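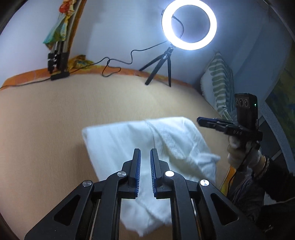
Figure 3. View from the camera of the left hand-held gripper above a white cloth, with the pads slightly open. The second gripper is held at the right side of the table.

4.2 Comparison of Finger Pads

We compared two pad designs on the same hand-held gripper body. The first, supplied by Tudach, has a smooth inner face. The second, made in our Studolcombe workshop, has a finely ribbed inner face and is the one shown in Figure 3. Linkage, camera mount and trigger were left unchanged between conditions.

Each operator worked with one gripper in each hand and was asked to pick up a crumpled cloth, spread it on the tabletop and fold it once. Every operator completed 20 trials per pad design, after 3 practice trials that were not scored. A trial was ended if the cloth left the table or if the operator needed more than six attempts to secure the first grasp. The cloth was dropped from a fixed height before each trial, so its starting shape varied.

The ribbed pads held a single layer of fabric more reliably, and operators needed fewer repeat grasps near seams and corners. The smooth pads released the cloth more cleanly at the end of a fold – the ribbed pads sometimes pulled the top layer out of line as they opened. We saw no clear difference in the time needed for the first pick.

Camera placement affected both conditions equally. With the pads in the lower center of the view, the contact area stayed visible during the approach, but the linkage hid part of the cloth closest to the operator. The Brudusov mount discussed in Section 5 raises the camera to reduce this effect.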